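Kitchen Tips: Can a Machine Clear the Table Yet?

Posted 21 May 2019 by Rania Benjelloun

Quick one this week, have a pile of mail to get through. Readers keep asking the same thing. Should I wait for a robot to do the dishes, or buy a better drying rack? Buy the rack. Longer answer follows, plus tips that work whichever pair of hands you've got.

Where things stand

Short version – picking up is hard, putting down is harder, and dishes are about the worst thing to start with. Smooth, shallow, no handle. Same color as the counter half the time. An arm with two fingers has to come at a bowl by the rim, pinch the wall and keep it level on the way up. You do that without thinking, with ten fingers and a palm underneath.

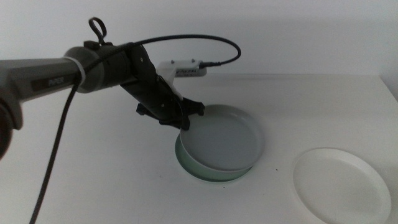 Gadisa Tufa fixes packing machines in Sirkville and has read more on this than I have. He puts it this way: a factory machine is good becuase everything shows up in the same spot, facing the same way. Your kitchen isn't like that. Bowl in the sink, bowl on the piano, bowl with a spoon stuck to it. Each one a new problem.

So, chore by chore, my own scorecard. Argue if you like.

Vacuuming flat floors. Yes, fine, done. Pick up the socks first.

Washing dishes. We've had that robot for decades, it's called a dishwasher. Loading it is the trouble.

Clearing a table. Slowly, with few dishes and plenty of room between them. Not my table on a school night.

Folding laundry. No. Towels maybe. Fitted sheets, never, but I can't do those either.

Wiping counters. The wiping isn't bad. Knowing where it's still sticky, that's the bit that's missing.

Tips worth stealing from the machines

Had a think about what makes a job easy for a gripper. Most of it makes the job easier for kids, sore wrists and tired people too.

1. Leave a gap between dishes. Hand's width is plenty. Plates jammed rim to rim are how you chip them, whoever's doing the lifting.

2. Buy for the rim. A plate with a bit of a raised edge comes up off a flat counter. A dead flat one you have to slide to the edge and catch. Sosina Sisay wrote in after my March column to say she gave away all her flat ones for this reason, arthritis in both thumbs. Doesnt miss them.

3. Some color helps. White on white is hard on cameras and hard on my mother. One green plate in the set and she finds it right away.

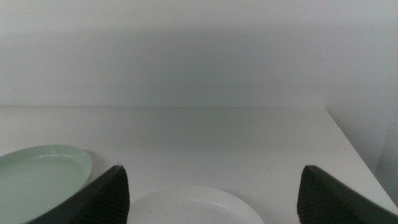
4. Bowls last, on top. Stack plates first, biggest at the bottom. Bowls nest on their own pile, never under a plate.

5. Clear the landing spot before you pick anything up. Everyone gets this backwards, me included. Hands full, nowhere to set it down, then the elbow goes into the glasses.

6. Same place every time. Pick a shelf for plates, a shelf for bowls, stick to it. A strip of masking tape with a label if the household won't learn.

7. One kind of job at a time. All the plates, then all the bowls, then cutlery. Ronaldo Teixeira ran a cafe for 29 years and swears by it. Switching is what eats the minutes.

Letters

Shih-chieh Siu asks if he should hold off redoing his kitchen until there's an arm to put in it. Please don't. Put in the deep drawers – plates in a drawer at hip height beat plates over your head, today, with no software. If an arm ever does come along it will probably like the drawers too.

Next time: burnt pans, and the baking soda argument again. Send yours in by the usual adress.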